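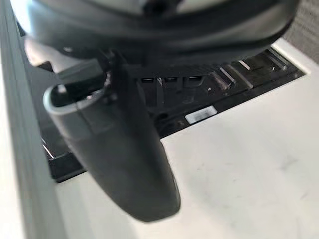
The gripper above a black device at the Noltunon apartments in Anusthorpe.

The robot job Lesego Maluleke thinks about most is the one with the black boxes. Every apartment Noltunon rents out in Anusthorpe has electronics in it that guests unplug, move, or take the cables from, and someone on the cleaning crew has to check them before the next people arrive. For nine years that someone was often her.

"It takes me a few seconds," she says. "I walk past, I look, I see a cable gone, I keep walking. I've got sheets in my arms the whole time. So when they told us the machine was going to do the box, I asked them who was going to carry the sheets."

Maluleke leads the turnover crew, the people who get an apartment ready between one guest and the next. Noltunon has 100 apartments in town and has been trying out a system called Torkik in one of them since the spring. The company talks about it as a way to take the dull work off its staff. I had read the press release and wanted to hear from the staff.

We met in the linen room, because that was where she had to be. She folded while she talked and only stopped twice.

Her first complaint is about time. A full turnover is planned at 30 minutes for two people, kitchen included. The robot works on its list in the kitchen and at the table while the crew does the bedroom and bath, and on paper the hours add up nicely. In practice, she says, someone from the crew gets called back to the kitchen.

"A fork falls. Or it stops and wants to be told something. Then you put down what you're doing and go to it. You don't get those minutes back on your sheet, they still count it as a robot kitchen."

I asked whether it had gotten better.

"Sure. It's better than it was in the spring. I'm not going to sit here and say it can't pick up a plate. It can pick up a plate." She squared off a pile of pillowcases. "But a kitchen isn't a plate. There's hair in the drain, there's some sticky thing behind the faucet, there's a pan that somebody burned and hid in the oven. I have found things in ovens you wouldn't print."

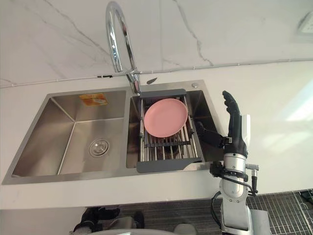

Kitchen work: the hand beside the sink, with a pink plate on the drying rack.

Dean Fairclough runs operations for Noltunon and bought the system from its maker, Kokkinos. He agreed to talk by phone and was more open than I expected. He gave me two numbers before I had asked for any. Last year the company did 3,293 turnovers. This year, to the end of the same month, it had done 2,918.

"We're down on bookings, so I can't tell you the robot saved us anything," he said. "I'd be making it up. What I can tell you is that we had trouble hiring before it came and we still have trouble hiring now."

So why keep it?

"Because if I wait until it's perfect, I'll be paying more for it and my people won't know how to work with it. I'd like them to learn now, while it's slow."

That is a reasonable answer, and it's also the answer I would give if I had already signed for the thing. Fairclough wouldn't say what the trial costs. He did say the contract comes up in November, and that no one on the crew has lost a job to it. When I asked if he would put that second part in writing for the crew, he said he'd have to talk to some people first.

Maluleke laughed when I passed this on. She had asked him the same thing herself.

"Dean's all right. He comes in on a bad weekend and strips beds, and he's terrible at it. But he says no one has lost a job, and two people left in the summer and he didn't fill their spots. What do you call that? They didn't lose a job. The job went out the door behind them."

Fairclough's version is that both spots were advertised and drew nobody suitable. I saw one of the listings. The pay was lower than what Maluleke says the last person in the role was making. He told me that was a starting rate.

There are things she likes. She has a bad wrist from years of scrubbing tubs, and if a machine could do tubs she would bring it coffee. She has asked Kokkinos about tubs more than once. The people who came out from the company were polite and wrote it down, she says, and then went back to the sink.

"They like the kitchen. I think it looks good in a kitchen. You show people a robot at a sink and they go, oh, dishes, I hate dishes. Who's going to clap for a tub?"

She has also been teaching the crew to set up for it, and this is the part of the job that has changed the most. Before the robot starts, the counter gets cleared by hand. Anything odd-shaped gets moved. Glasses get done by a person. Afterward a person checks the work, and if a plate has egg on it, a person washes it again. None of those steps has a line on the turnover sheet. She has started writing them in the margin, in pen, and keeps copies in her locker.

I asked Fairclough about the margin notes. He hadn't seen them, and asked me if I thought she would share them. I said he should ask her.

What bothers her more than the extra steps is who gets to do them. New hires used to learn in the kitchen, she says, because it's the room where you can go slow and not hurt your back. You'd put someone at the sink with an experienced person wiping down next to them, and they would talk. Now the new ones go straight to beds and bathrooms.

"The first week is brutal for them. I had a girl this fall, good worker, quick. She did four days of bathrooms. She didn't come for the fifth."

Does she blame the robot for that?

"I blame the schedule. The robot doesn't make the schedule." She picked up the stack. "But they moved the schedule around it. They didn't move it around her."

The crew has a meeting with Fairclough set for 26th October, ahead of the contract decision. Maluleke plans to bring the turnover sheets, margins and all, and ask for three things: the two open spots filled at the old rate, setup time counted as work, and some kind of training shift back in the kitchen. She isn't going to ask him to send the robot back.

"He'd say no, and then we'd have used up the meeting," she said, and went to find a cart with four good wheels.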